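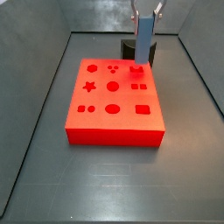 The Holzer shape sorter block in red

I've been selling wooden toys and puzzles out of my little shop in Girside for years, and shape sorters are the one thing I never get tired of unpacking. So I'm very happy to finally have the Holzer block on the site! It's a proper slab of a thing, nice and thick, in a red that leans a tiny bit toward orange when the light hits the top.

What sold me on it was the mix of holes. The grid is three by three, and yes, you get a star and a big circle and an oval, but then it gets more interesting. One spot has three little round holes in a triangle. Another has a pair of small squares side by side. There's even one that looks like a crown (my niece says it's a letter M and won't hear otherwise). Kids who breeze through the usual circle-square-triangle sorters tend to slow right down with this one, and I love watching them turn a piece over and over until they've got it.

Where to start? I'd hand over the big circle first – it's right in the middle and it's a friendly one. The star is a good second. I'd save the double and triple holes for later on, when they've got the idea of lining things up before they push.

I get asked all the time how this compares to the Dollivov sorter we also carry. The Dollivov is a bucket with a lid, so it's lighter and you can pack the shapes away inside it, which is handy for travel. The Holzer stays flat on the floor and doesn't tip when somebody leans on it. If you only want one and it's going to live at home, I'd go for the Holzer. For the grandparents' house or the car, the Dollivov.

Good to know
Item number: 2234
Color: red
Recommended from age 2, with a grown-up nearby
Pieces are included and come in a cotton drawstring bag
Spare pieces can be ordered one at a time, just tell me which shape you need

Cleaning is easy. Wipe it with a damp cloth, dry it off, done. Please don't soak it or put it in the dishwasher! For crumbs down in the smaller holes I use a dry pastry brush, and an old soft toothbrush works just as well.

"We've had ours since December and it comes out every single morning before breakfast. The crown piece has been under the couch more than it's been in the block, but that's on us." – Lerato Zwane

Shipping and returns
I pack everything myself and send it out through the Nedgate depot, usually the next working day. You've got 30 days to send it back if it isn't right for you, and I only ask that all the pieces come back with it. If you're local, pick "collect in shop" at checkout and I'll have it behind the counter for you – come by any time after 10 in the morning.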